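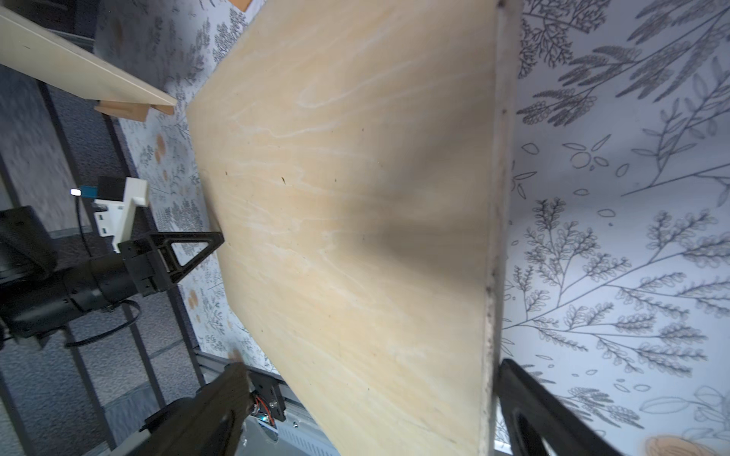 # What's Inside a Plywood Board? (And Why Does It Lean on an Easel So Nicely?)

Hi, it's me again, the person who gets way too excited about wood. I've been wanting to write this one for ages because plywood is everywhere and hardly anybody looks at it properly. It might be in your desk, under your carpet, or behind the paint on a stage set at school. And if you like to paint or draw, you may have used a piece of it as your board!

So let's talk about boards and easels today. Grab a snack. I have crackers.

## Look at the edge first

When you meet a new board, don't start with the big flat face. Turn it and look at the thin side. On plain wood, you see the same kind of wood all the way through. On plywood you see stripes, like the side of a layer cake or a very flat sandwich.

Each stripe is a thin sheet of wood. We call that sheet a *ply* (it rhymes with "fly"), and that's how plywood got its name. Long ago I thought it was called plywood because you used pliers on it. I was ten, and I told my whole class. Oops!

The edge is also the part that gets grubby fastest. Fingers grab it, it rubs on the floor, and bare wood soaks up dirt. A smudgy edge on a board doesn't mean the board is bad. Mine at home is filthy and I love it.

## How do you get a sheet of wood that thin?

This is my favorite bit. You might think people slice a log the way you slice bread, and sometimes they do. But very often they **peel** it!

Picture a roll of paper towels. Now picture pulling the end so the paper comes off in one long sheet while the roll spins. A log can be peeled almost the same way. It gets soaked or steamed so it's softer, then it spins against a long, sharp blade, and a ribbon of wood comes off. That ribbon is cut into sheets and dried.

Then comes the clever part. The sheets are glued in a stack, and every sheet is turned sideways from the one below it. Up-and-down, side-to-side, up-and-down, side-to-side. The stack gets squeezed in a big hot press until the glue sets.

## Why turn every layer?

Wood has *grain*. Those wavy streaks you see on a board are the grain, and they show you which way the tree's fibers run. Wood is strong along the grain and much easier to split between the fibers.

Try it with a popsicle stick (ask first, and watch out for splinters). It's hard to snap across the middle, but once there's a little crack going the long way, it pulls apart like string cheese.

Now if you stack thin sheets with the grain going in different directions, every sheet helps its neighbor. Where one is weak, the next one is strong. The board also stays flatter, and an artist really cares about that. Have you ever tried to paint on something that rocks like a boat?
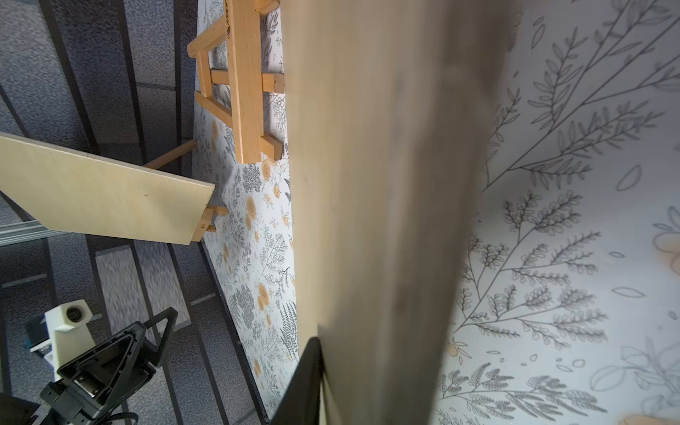 I once painted on a thin bit of board that had curled up in a damp garage, and my water ran down to one corner every single time. The cow I was painting ended up with one very long leg. I gave it to my aunt anyway and she hung it in the hall, next to the coats, where it stayed until she moved.

## Now for the easel

An easel is a stand that holds your board or canvas up. Painters like them because you can step back and look at your work without picking it up with sticky hands.

The simple wooden kind is made of slats, which are thin strips of wood. Some of them go up and down and others go across, a bit like a ladder. That shape is light to carry, but it still stays stiff. You don't need a big solid block of wood to hold up a board. You need wood in the right places.

Lots of small easels fold, too. When they're folded they look like a puzzle of sticks, and I'm always sure I've lost a leg. I never have!

## What makes a board stay up?

Here's where you get to be a scientist. A board standing on its thin edge all alone is very easy to knock over. Give it a tiny push and down it goes, because it only has that skinny strip underneath it.

Lean it back against something, and everything changes. The weight of the board presses down on the floor *and* back against the stand. Now it has two places to rest.

There's one more helper, called **friction**. Friction is the grip you feel when two things rub together. It's what keeps the bottom of the board from sliding forward. A shiny, slippery table has less grip. A tablecloth can be tricky, because the board may stay put on the cloth while the cloth itself slides! 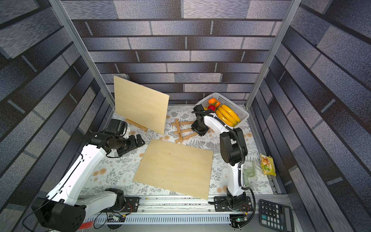 Shivam Pal wrote in to ask what happens when the board leans too far back. Does it get safer and safer the more you tip it?

Great question, Shivam, and the answer is no. If you tip it a lot, the bottom wants to shoot out toward you. If you hardly tip it at all, one bump can send it over forward. Somewhere in between there's a comfy spot. Vandana Rajput, who sent me a drawing of her own easel (thank you, it's on my fridge!), found hers by moving the bottom of the board a little bit at a time.

## Try it: the leaning test

You'll need:

- a hardcover book with a stiff cover (this is your board)
- a heavy box or a stack of big books (this is your easel)
- a table
- a dish towel

What to do:

1. Put the box on the bare table and lean your book on it so it's almost straight up. Tap the table gently. Did it stay?
2. Slide the bottom of the book out by the width of one finger. Tap again.
3. Keep going, a finger at a time, until the book slips down flat.
4. Now spread the towel underneath everything and start over.

Write down how many fingers you got to each time. My best was four on the table, and on the towel I got to six before my cat came by and the test was over.
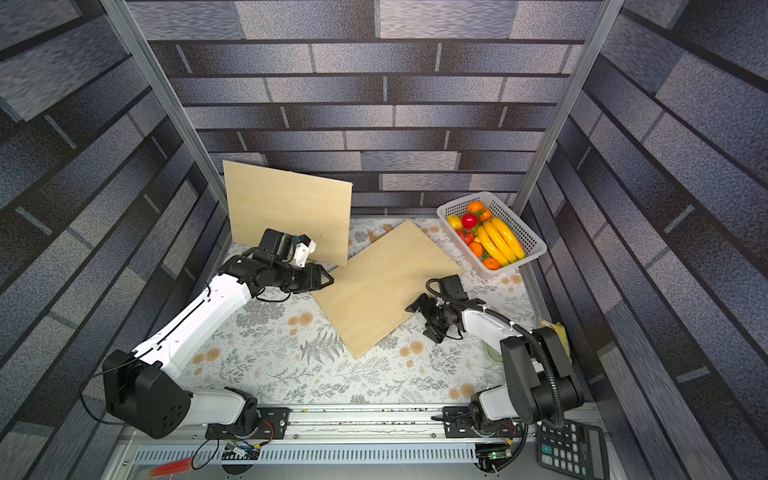
If you have two books the same size, you can lean one and lay the other down flat. The flat one isn't going anywhere, is it? It has its whole big face resting on the table. The leaning one only touches along its bottom edge and wherever it meets the box. They weigh the same, but they sit so differently.

## Words to keep

**Ply:** one thin layer of wood.

**Grain:** the direction the fibers run in a piece of wood.

**Slat:** a thin, narrow strip of wood.

**Friction:** the grip between two things that touch.

Next time I want to do glue, since a bunch of you asked why it doesn't stick to the inside of the bottle. Send me your finger scores before then, and please tell me if you used a towel!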